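Notes for the land sellers' evening, Drundora Grange hall
Speaker: Catarina Marinho, twenty minutes if the projector behaves

Slide 1. Say hello. Thank Jozef Mertens for the coffee and let him take the bow. He will take it anyway.

Slide 2. Why your acreage listing isn't selling. Read out the Villalba ad: "1000 acres, must see." Pause. Ask who would drive four hours on the strength of that. Last time one hand went up and it was the seller's.

Slide 3. Access. Deeded or friendly? Friendly access means your neighbor waves. Tell the Clostard story: 30 acres of good pasture, and the road in belonged to a cousin. The buyer's lender asked for paper. The cousin asked for a tractor. Don't name the cousin, he may be sitting in row two.

Slide 4. Water. Bring the well log. "Never gone dry" is something people say about wells and uncles. If the rights were filed under an old parcel number, fix it before you list. Ute Stüber's took 13 months.

Slide 5. Fences. The fence is where the fence is. The line is where the survey says. Wait for groan.

Slide 6. Price. Your number includes the summers you spent there. Buyers don't pay for those. Point to the Herko Creek sales on the handout, June only, and keep moving before someone brings up their brother-in-law's place.

Slide 7. Minerals. Say whether they go with the land. If you don't know, say that, then find out. Lachlan MacBrayne takes title questions at the back table.

Slide 8. Leave up during questions.
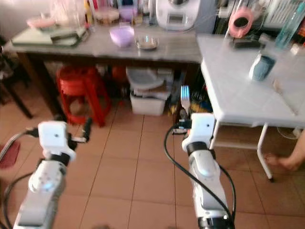
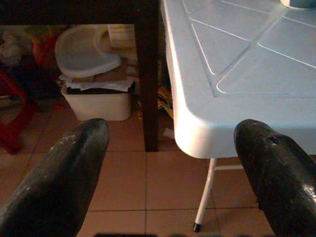

First picture: fork held upright, long gray table behind. Second: corner of the white table.

If it goes quiet, ask Jihad Dabbas about easements. Have a chair ready.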